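Mar 3, 2024

Sourdough rye notebook, Oltport kitchen. Batch day for the long-ferment rolls, version with the Pullon flour.

Starter came out of the fridge last night and I fed it at 1:2:2 with the whole rye. By breakfast it had domed and smelled like green apples, much livelier than it's been all winter. I think moving it off the outside wall did it! Erhan has been telling me to do that since September and I kept putting it off because the shelf by the oven was full of tins. Shelf is now not full of tins.

Dough: 800 g flour total, 12 percent of it rye, the rest the Pullon bread flour. Hydration 70, salt 2. I held the salt back for the autolyse and then forgot it until the second fold, so if anyone reads this later, the salt went in late and the dough tightened up all at once under my hands. Lovely feeling, even if I wouldn't plan it that way. Must try it on purpose once and write down the folds properly.

Greer's question from last week was whether the Pullon really drinks more water than the Urquhart or whether we just mixed it longer. I did a small jar test on the side, same water in each, same number of stirs. The Pullon paste was stiffer after the rest. One jar each, so it proves very little, but I'm excited enough to do it again with three jars and a scale that doesn't drift. (The little scale is drifting again. Fresh battery didn't help. Use the big one for anything over 50 g.)

Bulk went faster than I had penciled in. The dough was jiggly and blistered at the edges well ahead of lunch, so I divided early. Shaping: tight cylinder, seal, turn, roll out from the middle with both palms. Alasdair's trick of resting the pieces seam up for ten minutes before the final roll makes such a difference. They stop fighting you. I had been resting them seam down for years and wondering why the ends sprang back.

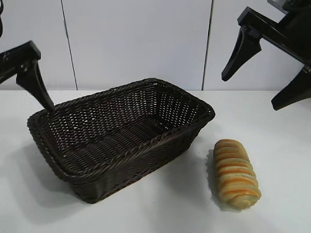

Proofing is where I still have the most to learn. The poke test on these small pieces tells me almost nothing, they're so slim that the finger goes most of the way through. Gillespie suggested keeping a bit of dough in a straight-sided glass and going by that, and I did it today with a rubber band at the starting line. Baked when it had gone up by half. Next time try two thirds, since the crumb on the first tray had a slightly gummy line near the base.

Oven notes: stone in from cold, steam from the cast iron tray, door shut and no peeking for the first stretch. Second tray colored better than the first. I suspect the stone simply wasn't ready for tray one. Give it another twenty minutes and see.

Taste: wow. Real tang but not sour, and the rye comes through at the end like toasted nuts. Crust went soft by evening, as it always does at this size. Five minutes back in a hot oven fixes it.

To do
Repeat jar test, three jars per flour
Ask Kane if the Fledance malt is still in the cupboard and whether it's diastatic, the label has come off
Try the two-thirds proof
Write up the late-salt dough as its own page
Order parchment

Starter fed again, 1:3:3 this time, back on the new shelf overnight. Want to see if it peaks at the same hour.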